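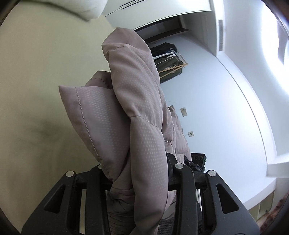 Puffy jackets are where I like to start the outerwear unit, mostly because everybody owns one and everybody stores it badly. I'm as guilty as the rest of you! A quilted jacket slung over the back of a chair bunches into thick rolls, and the fabric lower down goes all creased and wrinkly, so the filling gets squeezed along the same lines day after day. Look at the stitched seams too, because we'll be talking about them in June.

## Handout 5: Hanging, folding, stuffing

Read the Pruswood chapter on quilting before class (skip the bit on dyeing – it's long and I won't ask about it). My own notes:

- Hang it on a wide hanger, zipped up, with some air around it.
- Fold it loosely if you must. No vacuum bags, please.
- Shake it out before you wear it, sleeves first.

For the lab, weigh your jacket on the Brukholm scale. Mine came to roughly 500 grams, and a thin one might be closer to 300. Write down the number, then the width between two seams, measured flat on the table.

Bring a jacket you don't mind handling a lot. The Plelludham swatches are in the bottom drawer – put them back in order when you're done.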